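Home Guides Workshop Garden Contact

How to descale a kettle that's gone properly crusty

6 minute read 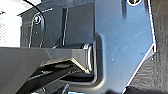 How often should you descale a kettle in a hard water area? Every four to six weeks if you use it daily, and every couple of months if it only comes out for the odd cuppa.

I live in Drindham, where the water is so hard that a new kettle grows a beige skin inside a fortnight. When I moved here I ignored it for most of a year (I know, I know) and ended up with flakes floating in my tea and an element that looked like a bit of coral. I've since tried pretty much everything in the cupboard, and this is the method I've settled on.

What you'll need

A bag of citric acid. I buy the plain powder from Geltmont, the hardware shop by the station, where a 200 g box lasts me ages. Supermarkets sometimes hide it with the home brewing bits.

A tablespoon, a washing-up brush with a long handle and an old tea towel.

Time. Call it half an hour, most of which you can spend doing something else.

You can use white vinegar instead and plenty of people swear by it. I did for years! But the smell hangs about in the kitchen all evening, and my first two brews afterwards always tasted faintly of chip shop. Lemon juice does work on a light dusting, though you'd need a whole bag of lemons for the sort of scale I'm talking about.

Before you start

Have a look in the manual if you've still got it. Mine is a Drovus, one of the cheap steel ones, and the booklet says citric acid is fine. Some enamel kettles don't like acid of any kind, so check first if yours has a coating.

Empty the kettle and give it a swirl with cold water to shift anything loose. If there's a mesh filter in the spout, pull it out and pop it in a mug for later.

Step one: boil and switch off

Fill the kettle about halfway, or at least enough to cover the worst of the scale. Boil it, then unplug it at the wall. Don't add the powder first and then boil the lot. I did that once and it frothed up out of the spout and all over the worktop — a very sticky morning.

Give it a minute or so to calm down before you go near it.

Step two: add the powder

Tip in 2 level tablespoons of citric acid, a little at a time. It'll fizz, and the fizzing is the acid eating the limescale, so enjoy it. Keep your face back from the steam and open a window if your kitchen's small.

Pour a bit of the hot mixture over the filter in its mug while you're at it.

Step three: leave it alone

15 minutes is enough for most kettles. Mine gets a bit longer if I've been lazy. Please put a note on it or tell whoever you live with, as it looks exactly like a kettle full of water and somebody will try to make coffee with it.

Step four: scrub and rinse

Pour the whole lot down the sink (it does the plughole a favour too). Go round the inside with the brush, mostly along the waterline and round the base, where the stubborn bits sit. Keep the outside and the electrical connection at the bottom dry the whole time.

Rinse three times with cold water, then fill it, boil it and throw that water away. Do that boil twice if you're fussy about your tea. I am, so I do.

If there's still scale left

Do it again with a fresh batch. The really old stuff comes off in layers, and my coral needed three goes. Whatever you do, don't chip at it with a knife. I scratched the bottom of my last kettle that way and the scale seemed to come back faster in the scratches.

Keeping on top of it

Empty the kettle at night. That's the habit that made the biggest difference for me, and it costs nothing. Only boil what you need as well, so there's less water sitting about.

I also have an Ichikawa filter jug, a present from my sister, and it does slow things down, but the cartridges add up and I keep forgetting to change them. These days I mostly use it for the iron.

Leftover powder keeps well in a jam jar with a tight lid. Label it, though. It looks a lot like sugar, and I've had one very sour bowl of porridge.

Back to top Previous guide Next guide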